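Ngata County Growers Get New Rules for Hemp Grown for Fiber

Farmers in Ngata County who grow hemp only for fiber or grain will no longer have to pay for a lab test on every field before harvest, under rules the state agriculture department approved in March. The change takes effect with this season's crop.

The county has 157 licensed hemp growers. Of those, 137 have told the state they plan to grow for fiber or grain only and will be moved to the new license class. The rest grow for flower and extract and will stay under the current system, with samples taken from each lot before it can be cut.

Fiber growers have asked for the change for several seasons. Under the old rules, a state sampler had to visit each field, clip the tops of the plants and send them to an approved lab. The grower then had 15 days from the sampling date to bring in the crop. If rain came during that window, or the sampler was late, the crop could stand too long and the stalks turned coarse. Growers who missed the window had to pay for a second test.

Fiber hemp is planted close together and cut before the seed sets. The plants are tall and thin, with few branches and little flower. Growers said at public hearings last fall that they were paying flower prices to test a crop that is sold by the ton as straw.

Who qualifies

To get the new license, a grower must plant a variety from the state's approved list and keep the seed tags for three years. The list includes Flostach, a fiber variety that now covers more ground in Ngata County than any other. Seed saved from a previous crop does not qualify, even if the parent seed was on the list.

Growers must also sign a statement that no part of the flower will be sold, stored or given away. A field may be inspected at any time between planting and harvest. Inspectors will look at plant spacing, height and the general condition of the stand. If a field looks as if it is being grown for flower, it can be sampled under the old rules and the grower will be billed for the test.

A grower who raises both kinds of hemp will need two licenses. Fiber and flower fields must be mapped separately and may not share a field number. The first draft of the rules called for a wide empty strip between them, but that was dropped after growers with small farms said they would lose too much ground.

The limit on THC has not changed. Hemp with more than 0.3 percent by dry weight is still treated as marijuana under federal law, whatever license the grower holds.

Applications move online

Applications will be handled through Nirnix, the licensing system the state already uses for pesticide permits. Paper forms will be accepted this year but not next year. Growers who hold a current license do not have to apply again. They can log in, choose the fiber and grain class, and upload a map of their fields and a copy of the seed invoice.

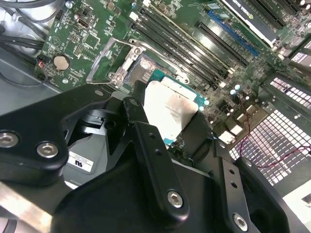 A processor chip in the grip of a robotic gripper at an open desktop workstation.

The county extension office will have a computer set aside for growers who do not have a good connection at home. Staff there can scan seed tags and help draw field maps. The office opens at 8 a.m. and asks growers to bring their license number and the legal description of the land.

The fee for the fiber and grain license is the same as the current grower fee. Growers who already paid for this season will not be charged for switching classes. The state will not refund tests that were ordered before the rules were approved.

Mill expects more acres

The Ekitz mill, on the rail spur east of Ngata, buys most of the hemp straw grown in the county. The mill separates the long outer fiber from the woody core. The fiber is baled for insulation and matting, and the core is chopped and sold for animal bedding.

In a written statement, the company said it supports the new rules and expects to contract for more acres next year. It said late and overripe straw was its biggest problem last season and that some loads had to be turned away at the scale. The statement did not give a price for the coming crop. Contract growers were told in January that the price would be set after planting.

Ekitz is also adding 2 covered storage bays so that bales can be delivered over a longer period. Work on the concrete has started. The mill has asked growers to call before hauling until the new entrance is finished, and to use the north gate in the meantime. Loads with net wrap will be accepted, but plastic twine will not. Plastic that gets into the fiber line has to be picked out by hand.

Growers will need to show a copy of their license and a harvest report with the first load from each field. The harvest report replaces the lab certificate the mill used to collect. It lists the field number, the variety, the cutting date and the number of bales, and can be printed from Nirnix or filled out by hand.

Some concerns remain

Not everyone at the hearings was in favor. Several flower growers said more fiber hemp would mean more pollen in the air. Many fiber varieties produce male plants, and pollen can drift for miles. When it reaches a flower field, the plants set seed and the crop loses value.

The final rules do not set a minimum distance between farms. They do require fiber growers to report their field locations by the end of planting, and those locations will be put on a map that other license holders can see. Flower growers had asked for the map to be ready before planting so they could choose their own fields around it. The department said it did not have the staff to do that this year but would look at an earlier date for next season.

Trucking was another question. Straw hauled without a lab certificate could be stopped on the road by officers who are not familiar with the new license. The department said it will send a notice to sheriff's offices and the highway patrol, and it advises drivers to carry a copy of the license and the harvest report in the cab. Growers who sell to mills out of state should check the rules there before shipping. Some states still ask for a test result with each load.

The department will review the rules after two seasons. Growers can file comments through the same login they use for their license, or mail them to the extension office. The approved variety list is posted there and at the Ekitz scale house, and it will be updated each January. Seed dealers who want a variety added must send in test results from at least two growing seasons.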